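OK so I've been playing Grulbridge on my phone for three weeks and I need to tell someone about it. Thread!

It's a match-three, yes, another one, but you're rebuilding a canal town between levels and the town is the good part. You start with a lock, a mooring and one very cranky heron.

I'm on level 152 and still haven't paid a cent. You get five lives and they refill every 11 minutes. After the last thing I played (two hours for one life!!) that feels like luxury.

The colours are gorgeous too. Every district has its own set of tiles, so in Hollis you're matching teapots and lanterns, and then you cross the bridge to Trokcombe and it's all boats and rope and fish.

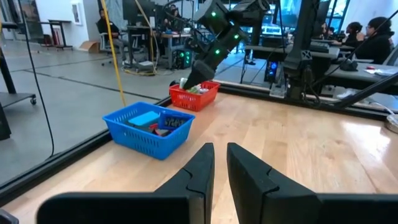 Blue basket on the table

Tips, if you're just starting. Save your barges! A barge clears a whole row, and if you swap two barges they clear the row and the column and anything chained in between. I wasted mine for the first 40 levels like a goose.

Don't upgrade the bakery first. Everyone does. It costs 681 coins and all you get is a striped awning and a bit of smoke from the chimney. Put the coins into the boatyard and you'll have a free barge every morning.

Level 89 is the one people get stuck on, the one with the ice along the bottom. Ignore the ice. Work the top left corner till the sluice opens and the water does half the job for you. Took me four days to work that out and then I cleared it with nine moves to spare.
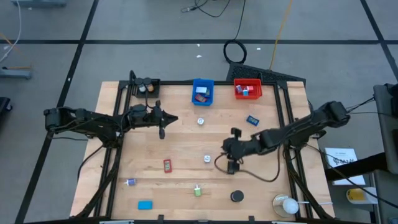

Also, play with the sound on at least once. Each match plays a note, and a long cascade turns into a little tune. My favourite is the one in the Hollis market levels, I catch myself humming it while I do the dishes.

Things I'd change: the heron talks too much and you can't skip him. The map takes ages to load on my old phone. And the daily wheel has landed on "one coin" for me so many times I've started saying it out loud before it stops.

But the ads! You only see one if you ask for an extra life. None between levels, none on the map. More of this please, Iltex.

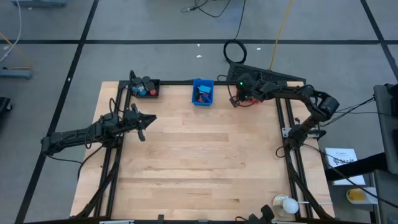 Table with the two black arms, red container at the back

There's meant to be a new district in November with a lighthouse and night levels. I'm saving coins already.

If you're playing, tell me what level you're on, and if anyone's got past the second windmill without using a barge I'd love to know how you did it.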